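How to Fold a Blanket on the Bed

A blanket that lives on the bed gets used every night and folded almost never. Folding one takes 2 minutes once you stop trying to do it in the air. Work on the mattress and let the bed hold the weight.

We use cookies to remember your preferences. By continuing to browse you accept our cookie policy. OK

Before you start, smooth the bottom sheet and move anything small off the bed – wrappers, cards, phone chargers. Put them on the dresser for now.

1. Find two corners on one short side. If the blanket is badly twisted, pull it toward the foot of the bed until it lies in one layer.
2. Pinch the lower edge near a corner and bring it up to meet the top edge. Don't drag the whole width at once.
3. Go to the other corner and do the same. Run your hand along the stitched hem to line it up.
4. Press out the creases from the middle toward the sides.
5. Fold in half again, then into thirds. A throw should end up 21 inches wide or less, which fits a standard closet shelf.

If the fabric is soft it will slide back on you. Lay a forearm across the first fold while you make the second.

Wash blankets in March and again in the fall, at 40 degrees Celsius if the label allows it, and fold them only when fully dry.

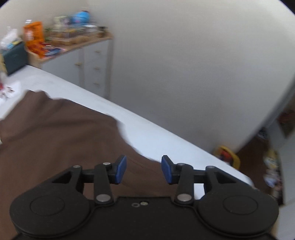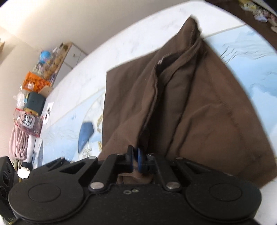 The brown blanket on the bed, and a brown cloth pinched at its lower edge.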